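Innes ハンドヘルドグリッパー 収録キット
型番:INN-2
販売:Drirton
最終更新:2018年3月7日(水曜日)

製品概要

Innesは、ロボットの学習用に人の手作業を記録するためのハンドヘルドグリッパーです。作業者がグリッパーを手に持って普段どおりに作業すると、開閉量、手先の姿勢、頭部カメラの映像が同じ時刻情報で保存されます。ロボット本体を現場に運び込む必要はありません。住宅、宿泊施設、店舗のバックヤードなど、アームの設置が難しい場所での収録に使われています。

片手用(1本)と両手用(2本)の構成があります。衣類やタオルのような布物を扱う場合は両手用をお選びください。

収録できる作業

標準の作業テンプレートには、衣類をたたむ、シーツを整える、食器を移す、引き出しに物をしまう、などが入っています。テンプレートは収録アプリ「Indgate」の設定画面から追加や編集ができます。一つの作業をどこで区切るかは、テンプレートごとに開始条件と終了条件として登録します。Tシャツであれば、平らに広げた状態を開始、たたんで手を離した状態を終了とするのが標準設定です。途中でつかみ損ねた場合も、そのまま続けて終了条件まで収録してください。やり直しの動作は学習側で利用できます。
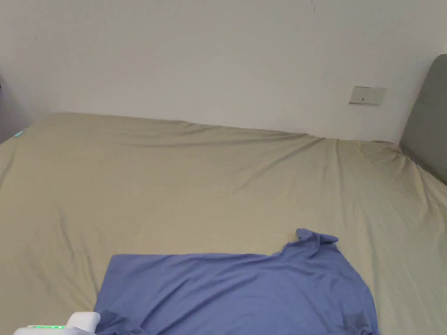
布物の収録では、台の種類を偏らせないことをおすすめしています。机の上だけで集めたデータで学習させると、ベッドやソファのように沈む面で把持の高さがずれやすくなります。シーツのしわや傾きも直さずに収録してかまいません。衣類の色と下地の色の組み合わせは、収録メモの「下地」欄に入力しておくと後で検索できます。

照明については特別な機材は不要です。ただし、窓からの直射日光が当たる面では布の輪郭が白く飛ぶことがあるため、カーテンを閉めるか時間帯を変えてください。

表示灯

グリッパー上部の表示灯で本体の状態を確認できます。
緑の点灯:使用可能
緑の点滅:頭部カメラと時刻合わせ中
橙の点灯:保存領域の残りが少ない
赤の点灯:収録停止(アプリにエラー番号が表示されます)

時刻合わせが終わる前に収録を始めることはできません。電源投入直後は、緑の点灯に変わるまで本体を静かに置いてください。

主な仕様

開閉量の記録:毎秒60回
頭部カメラの記録:毎秒60コマ
電源:着脱式バッテリー(本体1本につき1個)
保存先:カメラ側の収録ユニット、または同一ネットワーク上のPC
出力:作業ごとに分割したフォルダ(映像、開閉量、姿勢、収録メモ)
指先:交換式、布用と汎用の2種が付属

布用の指先は先端が薄く、重なった布の端を一枚だけ拾う作業に向きます。重いものや硬いものには汎用を使用してください。指先を交換した後は、Indgateで開閉量の原点を取り直す必要があります。原点を取り直さずに収録したデータは、後から補正できません。

収録例:Fullton拠点

弊社のFullton拠点では、寝室での衣類たたみを対象に、両手用キットで1,855件の作業を収録しました。作業者は18名で、左利きの方も含みます。担当のLachlan Aitkenによると、最も手間がかかったのは収録そのものより収録メモの表記をそろえることだったとのことです。「半袖」「Tシャツ」「シャツ(短)」が混在していたため、現在のIndgateでは衣類名を選択式にしています。自由記入に戻したい場合は設定で切り替えられます。

この拠点のデータはキットには同梱していません。形式を確認するための見本が必要な方は、お問い合わせ時にその旨をお書き添えください。

付属品

グリッパー本体(片手用は1本、両手用は2本)
頭部カメラおよび装着バンド
収録ユニット
布用指先、汎用指先
バッテリー、充電器
原点合わせ用ブロック
クイックガイド(日本語、英語)

ご使用上の注意

装着バンドは後頭部のダイヤルで締めてください。緩いまま下を向くとカメラの角度が変わり、手元が映らなくなります。収録前にIndgateのプレビューで、両方のグリッパーの先端が作業中に映る位置にあるか確認してください。背の高い作業者がベッドなど低い台で作業する場合は、カメラを一段下向きにします。

個人の住宅で収録する場合は、写真、郵便物、画面など個人情報が読み取れるものをあらかじめ片付けてください。Indgateには自動でぼかす機能はありません。

本体は防水ではありません。清掃は乾いた布で行い、指先のみ中性洗剤で洗うことができます。

納期と保守

片手用、両手用とも受注後の組み立てになります。7月出荷分の受付を開始しました。指先とバッテリーは単品でも購入できます。開閉が重くなった場合は分解せず、Drirtonの保守窓口までお送りください。修理期間中の代替機は、保守契約をお持ちの方に限り貸し出します。

関連製品
Innes 布用指先(交換用)
Innes バッテリー
Indgate 追加ライセンス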